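Assunto: Re: [brinquedos-usados] Quebra-cabeça Zerna de 76 peças, ainda tem?

Oi, gente! Respondendo aqui na lista mesmo, que mais alguém pode querer saber.

Em agosto, alguém escreveu:
> Comprei o quebra-cabeça da Zerna, aquele de 76 peças, e vieram
> 2 repetidas. Vale a pena reclamar? E serve para 2 crianças
> montarem juntas?

Vale sim! Escrevi para a Wevent quando aconteceu comigo e mandaram a peça certa pelo correio — só pediram foto do verso da caixa.

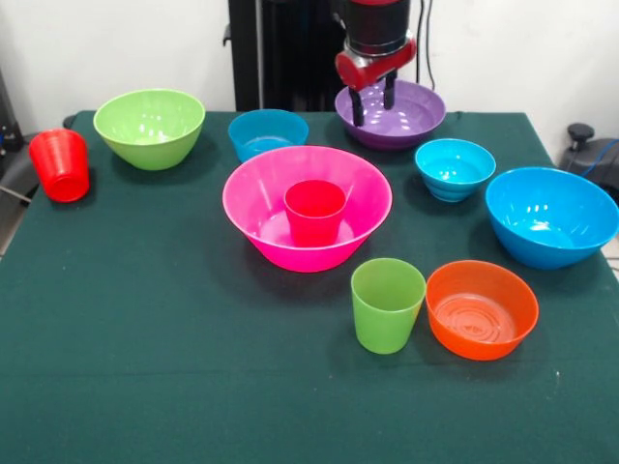

Tigelas e copos coloridos na toalha verde

Para duas crianças funciona bem, desde que uma comece pela borda e a outra pelo barco. Os meus brigaram pelo barco, claro, mas em uma tarde saiu.
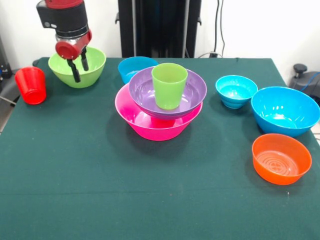 O da Donati tem 60 peças e o encaixe é mais frouxo, então eu ficaria com o da Zerna mesmo. A caixa é que é fraquinha, a minha já rasgou no canto.

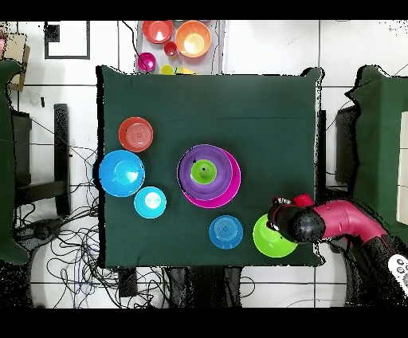 Ah, e se alguém tiver o dominó de bichos da Emus parado em casa, eu troco por um jogo da memória completinho!

Abraços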